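The laundry situation, an update

2 min read

OK quick one, I have a pot on the stove and the dryer buzzes in a bit.

So I said in January I was going to get on top of the clothes. All the clothes. The hamper, the chair, the other chair, the stuff behind the bathroom door that everyone in this house has agreed not to see. Did I do it? Sort of. I got the system down to one rule, which is that nothing gets folded until it's been sorted by color, and nothing gets sorted until it is in one pile on a clean floor. Not the bed. The bed is how you end up sleeping next to a heap of towels for a week.

I bought a folding board too. Used it twice. It's under the couch now – it was $2 at the Kotness swap so no tears.

What I do now. Pile goes down. Whites out first, always, and quick, before they spend any more time leaning on something red. Then reds and maroons together, then the grays and blacks, which I will happily leave till last as they never show anything anyway. Shirts get a shake by the shoulders, collar flipped down, sleeves in. Pants in half and half again. Done. If I stop to think about the sleeve I lose the whole evening.

The worst is a mixed pile where the white one is on top and all scrunched up and you can't tell what else is under it untill you lift it. White shirt, dark red something, charcoal something shoved at the back. That's the pile I always get.
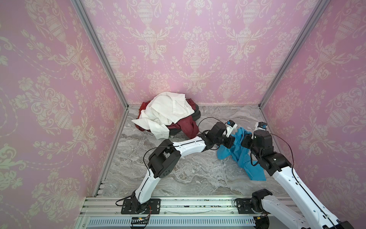 Rosine Vidal wrote in the comments last time that I have it backward and the darks should come out first, lint being a bigger problem than dye once everything has been washed. She does her white shirts dead last, with clean hands and a clean surface, and hangs them straight away so there's no folding at all. Which, fine. That's probably right. I don't have the hangers.

I did try it her way one night with a full load and I will say the shirts looked better. But it took me forever and I got bored in the middle of the socks and left them. They're still there. So I'm going back to whites first, sorry Rosine.

Other things, fast:

Marble pattern floors hide lint amazingly well. Gray fluff, gone. You only find it with your socks.

Dark red is the hardest to match in lamp light. I put a maroon T-shirt in with the blacks and didn't notice till morning.

Damask wallpaper in a laundry corner – yes or no? I want pink. Fermín says it will feel like folding underpants in a hotel lobby. I think that's a point in favor.

Still need a decent basket. The old one has lost a handle and I've been carying it like a baby. If anyone has one they like, tell me, nothing too tall.

Dryer's going. More later, maybe with shelves.

123 shares
2 comments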